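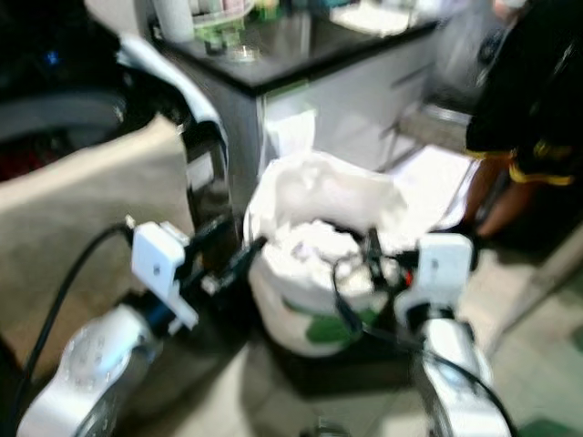
Greifervergleich zwischen den Jahren, 2019-12-26

Ja, ich weiß, andere liegen da auf dem Sofa! Ich hab endlich mal die Fingerpaare verglichen, die seit März in der Schublade warten. Zwei Arme, drei Fingersätze und als Gegner ausgerechnet Tüten und Beutel, also alles, was nachgibt und knistert. Den Zillimon-Satz hatte ich zuerst dran, und der ist an dünner Folie einfach zu rund vorne, da rutscht mir der Rand gern weg.

Zirkier dagegen: schön schmal, greift Falten prima, aber die Kabelführung am Handgelenk nervt mich gewaltig.

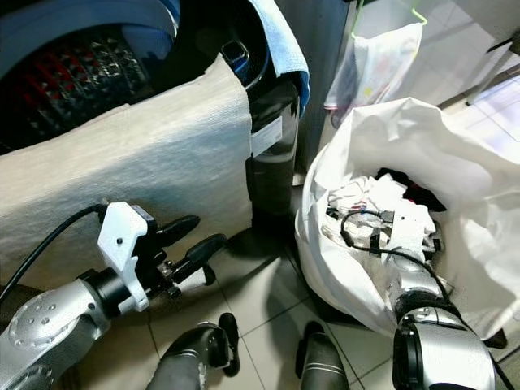
Bei Wäsche bin ich noch unentschlossen. Neun Durchgänge pro Satz, und am Ende lag der von Momik knapp vorn (vor allem bei weichem Stoff, bei Frottee sind alle drei ganz ordentlich). Die Schließkraft hab ich überall gleich gelassen, sonst vergleicht man ja Äpfel mit Birnen. Die Handgelenkkamera läuft jetzt auch stabil, die sieht dicht am Stoff viel mehr als die Kopfkamera!

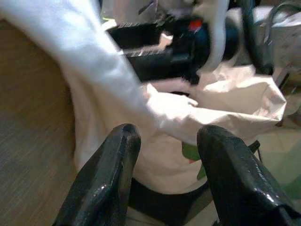 Libor Štefanec: Hast du die Momik-Finger auch mal mit Gummiüberzug probiert? Bei mir war der Unterschied an Stoffbeuteln größer als der zwischen zwei Herstellern.

Nee, noch nicht, kommt aber auf die Liste, gleich hinter die Kozłowski-Steuerung.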